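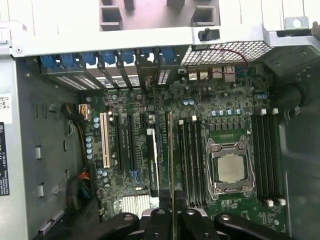 Nadiia Prokopenko wrote in to ask whether a cheaper two-finger gripper would do for memory swaps, or whether you really need the jointed kind.

Short answer: try both! We ran the Stetsiuk and the Plarkine on the same arm, with the same wrist camera and the same controller settings, 100 tries each, and they're good at different things.

Which one is better with thin cards?
The Plarkine. Its fingers give a little, so a long circuit card can settle upright (a joy to watch). The Stetsiuk grips harder and is great on brackets.

Do I have to recalibrate after changing grippers?
Yes, every time. Set aside 30 minutes — less once you've saved a profile.

Is the wrist camera enough by itself?
For lining up with a slot, mostly. The fingers block part of the view up close, so we're testing a second camera on a stand at Brukgate.

Can I use an old desktop for practice?
Please do! Old boards are wonderful for this. Unplug the power first.

Where are the settings files?
On the Juvimcombe downloads page, under Grippers.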